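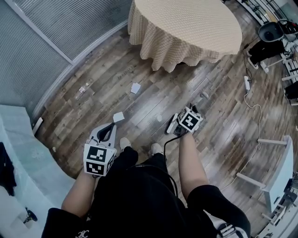 *Plank floor, from standing height.*

Most wood floors wear out from grit, and most of the grit comes in on shoes. A mat outside the door and a second one inside will do more for the finish than any bottle of cleaner. Shake both out weekly in dry weather and more often when the yard is muddy.

## Weekly cleaning

Sweep or vacuum along the boards. If you vacuum, turn the beater bar off or use the bare-floor head. The bar throws grit around and can leave fine scratches near doorways.

Damp mop only after sweeping. Wring the mop until it stops dripping, then wring it again. Two capfuls of Ferkel floor soap in a bucket of lukewarm water is plenty for a whole downstairs. More soap leaves a dull film that shows footprints, and then you end up mopping twice.

Skip vinegar on waxed floors. Skip steam mops on any wood floor.

## Squeaks

Have someone walk the floor while you listen from below, if you have a basement. Mark the spot with chalk. A thin shim with a little glue, slid between the joist and the subfloor, will quiet most of them. Push it in by hand and stop when it is snug – a hammered shim lifts the board and starts a new squeak next to the old one.

From above, try powdered graphite or talc first. Work it into the joint with an old paintbrush, lay a towel over it and walk back and forth. Wipe up what is left.

## Scratches

Light scratches in the finish often disappear with a little paste wax. I use Brernow in the flat can, but any clear wax is fine. Put it on thin, wait 10 minutes and buff with a cotton rag.

For deeper ones:

1. Clean the scratch with mineral spirits and let it dry.
2. Fill it with a wax stick one shade darker than the floor. Lighter filler stands out.
3. Level it with a plastic card, moving across the grain.
4. Buff.

If a whole area has to be sanded, start at 80 grit only where the old finish is thick or flaking. Keep 600 for rubbing out the last coat by hand. Test any stain inside a closet before you open the can in the living room.

## Gaps

Gaps that open in winter and close by April are normal. Leave them alone. If you fill them in the cold months, the filler gets squeezed out when the boards swell.

Gaps that stay open all year can be packed with thin strips of matching wood, glued on one side only.

## Furniture

Felt pads pick up sand and turn into sandpaper. Check the kitchen chairs first. Scrape off the old pad completely before sticking on a new one, or it will slide off within a week.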